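About Us

Welcome, and thank you for stopping by! We are Prarora, a small company that teaches robots to do fiddly things with their hands. Most of what they learn, they learn from people who sit down at a desk and do the job themselves, over and over, with a tracking cuff on each wrist, until we have enough good examples to train on.
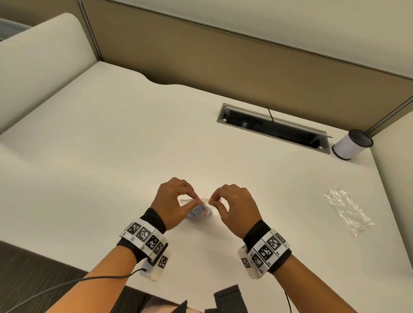
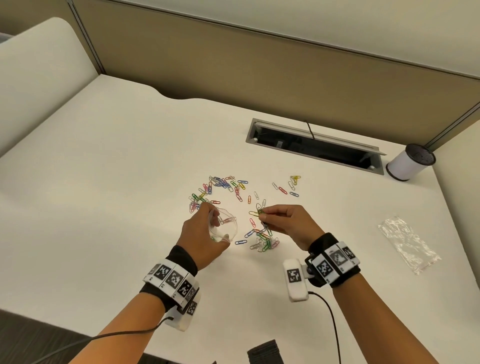
Paper clips, a small zip-lock bag, a clear plastic cup: ordinary desk work, done by hand with the cuffs on.

How we got started

Prarora began with Rowena Gatchalian and Laine Sproģis, who shared an office at a packaging company and spent far too many lunches arguing over why the machines on the floor could lift a pallet and yet were helpless with a sandwich bag. Rowena had trained new packers for years. She knew that you could talk to a beginner all morning about how to close a bag, and then you would put your own hands in front of them and they would have it in a minute. Laine wrote software and thought a robot ought to be taught in much the same way.

They rented one room and bought two secondhand desks (one of which is still with us, wobble and all), and gave themselves a winter to find out. The first cuffs were held together with tape and slid around whenever anybody reached for something. Rowena still has a pair in her drawer and will bring them out with very little encouragement.

There are 31 of us now, spread over two floors, and we have rather better chairs.

What we do all day

Our customers come to us with a task they would like a robot to handle. It might be sorting small parts, filling bags, closing lids, or putting a kit together in a certain order. We set that task up on a desk, as close as we can get to the way it is done in real life, and our demonstrators go to work on it.

The cuffs carry printed square markers, and those markers let our cameras follow where each wrist is and how it turns. The camera we care about most looks down from head height, so that what gets recorded is close to what the demonstrator sees. When a hand hides half of what it is holding – and with paper clips it nearly always does – we want the robot to learn to cope with that too.

Some jobs suit a different approach, and for those we use remote control. A demonstrator sits at a station we call Endov, moves a pair of handles, and the robot's arms follow along. It is slower than using your own hands and a good deal more tiring, but it shows us exactly what the robot can and can't reach, and for heavier work it is usually the better choice. Many projects end up with some of each.

Our current library for small-object handling holds 2837 demonstrations. We keep the clumsy ones if the person recovered well. A dropped clip that gets picked up again is a useful thing for a robot to have seen, and we'd be sorry to throw it away.

The people who do the showing

We call them demonstrators, and we are very proud of them. They have come to us from bakeries, sewing rooms, a dental lab, the post office and, in one case, a touring puppet theater. What they share is patience, and hands that know what they are doing even when the rest of the person is thinking about supper.

Rogelio Samonte leads the group and plans the sessions. A session lasts 46 minutes, and then the cuffs come off and everyone gets up and walks about for a while. Rogelio settled on that length after trying a great many others on himself. He also insists that people work in their own style. If you pinch with your thumb and first finger, wonderful, and if you like to scoop, please scoop! We would much sooner have a robot that has seen several ways of gathering up a pile than one that knows a single way by heart.

Selina Zaugg looks after the cuffs, cameras and cables, and she built the fitting routine we use at the start of each session. Janelle Macapagal reviews recordings and sends notes back to the demonstrators, who send notes back to her. It was one of those notes that led us to start recording bag sealing separately from bag filling, and the training has gone much more smoothly from then on.

Working with us

A first project usually starts with a visit. We like to watch the job being done by the people who do it now, ask a lot of questions, and try it for ourselves (badly, as a rule). After that we write up a short plan that says which parts we think a robot can learn, which parts we would leave alone, and how many demonstrations we would want before giving you an opinion.

Our longest partnership is with Trusmont, who came to us with a single kitting task and have since brought us 41 more. Their team has a standing invitation to our January open house, and so do you. There will be soup.

All recordings are made with the demonstrator's agreement, and anybody on the team can ask for a session to be deleted. We don't record faces, and we keep the sound switched off.

Come and try it

We are nearly always glad to meet new demonstrators. You don't need any background in robotics, and training is paid from the first morning. If you have ever been told that you are good with your hands, or that you fold things unusually neatly, do write to us and say what sort of work you enjoy. Ignacio, our training room, is open to visitors from ten in the morning, and Rogelio will happily fit you with a pair of cuffs and let you have a go. Please wear short sleeves or ones that push up easily.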